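茶葉の保管を見直した記録

四月に入って湿度計の値が上がり始めたので、台所の棚にある茶葉の保管方法をひと通り見直した。以下は自分用のメモを整理したもので、同じような量を家で抱えている人には多少役に立つかもしれない。

前提を書いておく。うちで常備しているのは緑茶、烏龍茶、ほうじ茶の三種類で、消費量は緑茶が圧倒的に多い。以前は買ってきた袋の口をクリップで留め、そのまま引き出しに入れていた。この方法の欠点は二つある。クリップで留めた口は完全には閉じないこと、そして引き出しの隣がスパイスの段であること。去年の夏、烏龍茶からかすかにクミンの匂いがして、淹れてから気づいた。Mirjanaに一杯出したところ、スープかと聞かれた。

そこで缶に移すことにした。缶の選定で見た点は、蓋の構造、口径、高さである。

蓋は中蓋付きが望ましい。外蓋だけの缶でも遮光はできるが、嵌め合いが緩いと空気の出入りが多くなる。簡易的な確認方法として、空の缶に蓋をして外蓋だけを持ち上げてみる。缶が一緒に持ち上がり、ゆっくり滑り落ちるくらいなら実用上は足りる。すとんと落ちるものは飴かクリップ入れに回した。

口径は、茶さじがそのまま入り、かつ袋の口を差し込めることが条件になる。細長い缶は棚の面積を取らない代わりに、底に残った葉を取り出しにくい。うちでは最後の一割ほどは缶を傾けて紙の上に出している。

高さは棚板の間隔で決まる。Trillowの棚を使っていて、一段の内寸は258ミリ。背の高い缶でも問題なく入るが、上に手を入れる余裕がないと取り出すたびに隣を倒すので、缶の上に指四本分は空けておきたい。棚の幅は556ミリで、缶を一列に並べてもまだ急須を置く場所が残る。

移し替えの作業は居間のテーブルで行う。台所は湯気があるし、流しの近くで乾物を広げる気にはならない。窓は閉め、エアコンの風が直接当たらない位置に缶を置く。茶葉は軽いので、風があると粉から先に飛ぶ。
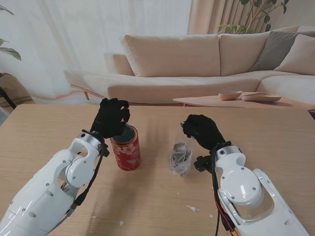 缶に直接あけるか、袋ごと入れるかは意見が分かれるところだと思う。私は両方試して、現在は種類によって使い分けている。

直接あける場合、香りの立ち方は良いが、缶に前の茶の匂いが残っているとそのまま移る。洗った缶は見た目が乾いていても、巻き締めの部分に水が残りやすい。丸一日逆さに置き、さらに半日は口を上に向けて置いてから使う。急ぐときは洗わずに、乾いた布で拭き、古い茶葉をひとつまみ入れて一晩置いて捨てる。Soo-ahに教わった方法で、ほうじ茶の後に緑茶を入れる場合には効かなかったが、同じ種類の入れ替えなら十分だった。

袋ごと入れる場合は、缶の内側が汚れず、入れ替えが早い。遮光は缶、密閉は袋が受け持つ形になる。注意点は袋の中の空気で、葉を底に寄せてから口を絞り、下から上へ軽く押して抜く。強く押すと葉が折れる。深蒸しの緑茶は折れても味にさほど影響しないが、丸まった烏龍茶は崩れると抽出が早くなり、いつもの時間で淹れると渋くなる。

口の閉じ方も何通りか比べた。輪ゴムは半年ほどで硬化して切れる。ビニールタイは結び目がかさばり、中蓋に当たる。結局、絞った口を二回ねじって横に倒し、中蓋で押さえるだけにした。厳密な密閉ではないが、一か月以内に使い切る量であれば差を感じない。

量については、一缶に詰め込みすぎないことにした。緑茶は300グラムまとめて買うことが多いので、当座の分を缶に取り、残りは未開封の小袋のまま冷蔵庫に入れる。冷蔵庫から出した袋は、室温に戻るまで開けない。冷たいまま開けると葉の表面に結露する。これを知らずに一袋だめにしたことがある。冬なら夜に出して朝に開ける。夏も同じ手順で構わないが、出したことを忘れやすいので、急須の前に置いておく。

ラベルは缶の底に貼っている。側面に貼ると柄が隠れるし、剥がすときに糊が残る。書く内容は種類と開封した月だけで、産地や店名は買い物用のノートに回した。紙のラベルに油性ペンだと擦れて読めなくなるため、鉛筆で書いてから透明テープを重ねている。底に貼ったせいで、同じ色の缶が並ぶと持ち上げるまで中身がわからない。色で分けるのが早い。緑茶だけは毎日使うので、一番手前の右端に固定した。

乾燥剤は入れていない。シリカゲルを入れていた時期もあるが、交換時期を管理するのが面倒で、吸湿しきったものを二か月放置していた。缶と袋の二重で済む量しか開けない、という運用のほうが自分には合っている。

見直しから三週間たった時点での状態。緑茶は開封直後と比べて香りがやや落ちたが、色は変わらない。烏龍茶は変化なし。ほうじ茶は元々の香りが強く、正直なところ差が判定できなかった。クミンの匂いはどれからもしない。スパイスの段は引き出しごと流しの反対側へ移した。

残っている課題は、茶さじの置き場所である。缶の中に入れると葉に埋もれ、外に置くと見当たらなくなる。Chae-wonの家では棚板の裏に磁石を付けて金属のさじを吊るしていたが、うちのさじは竹なので使えない。しばらくは急須の横の小皿に載せておく。

次は梅雨に入ってから、同じ缶で湿度の高い時期の様子を見る予定。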